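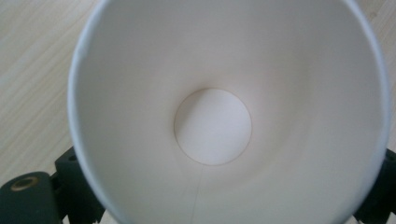
Teaching with paper cups

October 12, 2022

I have spent most of the past month picking up paper cups with a hand-held gripper. The idea is that you do the job yourself, with the tool in your hand, and the camera on the tool records what the robot would see if it were doing the same job. Later the recordings are used to train a policy, and the policy runs on an arm with the same kind of fingers. You don't need the arm while you are collecting.

I've done it the other way too. In May we were teaching the arm by remote control, with a leader device on one side of the bench and the arm on the other. It works, but it is slow. You can't feel anything, so you close the fingers by eye and you always close them a bit too much. I crushed a lot of cups that way. A good hour gave me 30 recordings I wanted to keep, and my neck hurt at the end of it.

With the hand tool I can feel the cup through the trigger. Not well, but enough. Our tool is the Flester, which is mostly printed parts with brass inserts where the screws go. It is heavier than it looks and after a while you start resting your elbow on the table, and then your elbow gets into the recordings, so you have to stop and stand up straight again.

Why cups

A paper cup is cheap and it gives way when you do something wrong. If you squeeze a wooden block too hard, nothing happens and you learn nothing from watching the video. If you squeeze a cup too hard the rim goes oval, and you can see it from the camera looking down into the mouth. I bought a box of 500 and I have been reusing them until the rims get soft.

White cups on a pale table are a poor choice if you want an easy time with the vision side. The rim nearly matches the wood in some light. I kept them anyway. The table in the Keltden workshop is the table we have, and I would sooner find out now that the policy can't find the edge of a white cup than find out when somebody puts one in front of it.

The inside of the cup gives the camera more than I expected. There is the round bottom, there is the line where the bottom joins the wall, and there is the seam running down the wall. When the tool is centered over the cup, the bottom sits in a steady place in the picture. When I come in crooked, it slides off to one side. I started using that as my own guide when I reviewed recordings, and by the second week I could tell a bad approach from the first second or so of video.

How I record one

The task is simple. Start with the fingers open, away from the cup. Come in over it, close, lift, move it to the other spot, let go, back off. I record the whole thing in one piece and I don't cut it afterward.

The parts I got wrong at first:

Speed. I moved at the speed I would move with my own hand. The arm can't follow that, so those recordings had to be thrown out. Now I move slower than feels natural, and I try to keep it even.

Pausing. When you know you're about to do the delicate part, you stop for a moment before you do it. The policy learns the stop. In one early test the arm hung over the cup and stayed there, and I had to go and press the button. After watching my own recordings I could see I had been doing the same thing in nearly all of them.

Looking around. The robot only has the camera on the gripper. I have my own eyes and I can see the whole table. If I reach for a cup that the tool's camera can't see yet, I am using information the robot will never have. So I tilt the tool until the cup is in its view, and then I go. It feels silly but it helped more than any other change.

Letting go. I used to open the fingers and pull away in one motion, and a finger would catch the cup and tip it. Now I open all the way, wait until the cup is standing on its own, and go straight up.

I also record some starts from odd places, with the tool pointed at bare table, or too low, or well off to the side. A person wouldn't start there. The arm does, quite often, after it has made a small mistake and needs to try again.

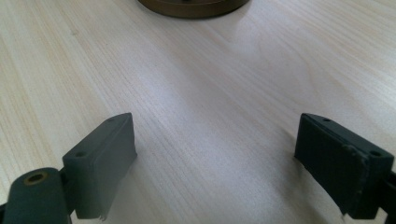

Kamarul Liew wrote to me after my last post and said that I was wasting effort on starting positions, and that recordings of recovery from a bad grasp are worth more. In his view you should knock the cup on purpose, let it lean, and then record yourself fixing it. He added that "a clean recording mostly teaches the robot that nothing ever goes wrong."

I think he is partly right. I tried a batch his way. The trouble is that if you record the knock along with the fix, you are also teaching the knock. You have to make the mess first, with the recorder off, and start from there. That takes longer to set up each time and I got bored and sloppy with it. But the policy trained with those included did better when a cup was leaning, and it was no worse on the plain ones, so they are staying in.

Where it stands

I have 229 recordings that passed review. I had been aiming for 200 and kept going a little because the light changed in the afternoon and I wanted some of that in there. The ones that failed review were mostly tracking problems. If I cover too much of the view with the cup, or hold the tool too close to the table for too long, the position estimate drifts and the path comes out bent. A bare table with fine grain doesn't give it much to hold on to either. Leaving a few things lying around in the background helps. I used to clear everything away before I started, and I've quit doing that.

The first policy from this set picks up a single standing cup well enough that I stopped watching with my hand on the button. It is bad at taking a cup out of a stack. The nested rims all look alike from the camera, and it grabs two, or it pinches the lip and dents it. I dent them as well. Getting one cup off a stack with two stiff fingers is hard, and I don't have a method I'm happy with. Xu showed me a way of rolling the stack a little against the table first, with the other hand, but a one-armed robot doesn't have another hand, so that's out.

Grip height turned out to matter a good deal. Close near the rim and the rim stays fairly stiff, but the taper means the cup wants to slip downward as you lift. Go lower and you have softer wall, and it buckles. I have settled on just a bit below the rim, fingers level, and I stop closing as soon as the cup comes up with the tool. On the arm we set a limit on the closing force, which takes care of some of it. 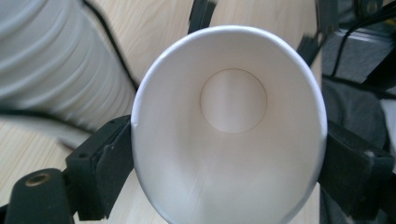

Paper cup between the fingers, stack of cups lying behind it.

Cables are the other thing on my list. Ours run across the table and they get into a lot of the recordings. I doubt the policy cares about them much, but I do, because I hook them with the tool when I move to the left — and then that recording is gone. I have ordered some longer ones so I can run them off the back of the table.

Next I want to try the same task on the Plekell bench, with its own lamps and a different tabletop, and see how much has to be recorded again. My guess is a fair amount. If you have moved a set like this from one table to another I would like to hear how many new recordings you needed before it settled down.

I also need more cups. The soft ones behave differently from the new ones and I have been mixing them without writing down which is which, so the review sheet is getting a new column for that.

Contact | Copyright 2022, all rights reserved | Back to top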